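Rechercher sur le site OK Recherche avancée

Pinces Clakelis ou Pridari : j'ai gardé les deux sur l'établi

Publié le 2 mai 2018 par Lama Farah

Bon, vous avez été plusieurs à me réclamer ce comparatif depuis mon billet de février sur les petits bras de table, alors le voilà ! J'ai monté tour à tour les doigts Clakelis et les doigts Pridari sur le même bras, avec le même contrôleur Boateng, et je leur ai donné ce que je déteste le plus manipuler : des faisceaux de câbles. Un cube en bois, tout le monde sait le prendre. Un fil torsadé qui roule dès qu'on l'effleure, c'est une autre histoire.

Côté Clakelis, l'installation est un bonheur (deux vis, un connecteur, et on est parti). Le serrage est doux, presque trop : sur un toron un peu épais, ça glisse, et il faut aller fouiller dans les menus pour remonter le seuil. Tarek Srour, qui a les mêmes depuis un moment, m'avait prévenue, je ne l'ai pas écouté et j'y ai passé une soirée.

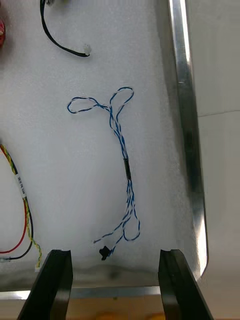 Le plus pénible, de toute façon, ce sont les boucles. On vise le petit connecteur au bout, on descend bien droit, et c'est une boucle qui vient avec – ou le faisceau d'à côté, tant qu'à faire. J'ai fini par attaquer par la gaine noire, là où les brins bleus et blancs sont bien serrés ensemble, et les deux modèles s'en sortent nettement mieux comme ça. La mousse blanche aide aussi : le doigt peut appuyer un peu sans que je me crispe, et la caméra de poignet détache bien les couleurs.

Les Pridari, maintenant. Plus raides, plus bruyantes, une notice traduite n'importe comment... mais quelle précision ! Sur 109 essais, j'ai noté 21 ratés, presque tous sur les fils fins couchés à plat. Je n'ai pas tenu le même carnet pour les Clakelis (oui, je sais, Marwan me l'a déjà reproché), donc prenez ma préférence pour ce qu'elle est.

Pour du câble, je garde les Pridari. Pour le reste, et surtout si vous débutez, les Clakelis pardonnent davantage. Prochain essai : la caméra Studomora, dès qu'Ilse Groen veut bien me rendre mon support.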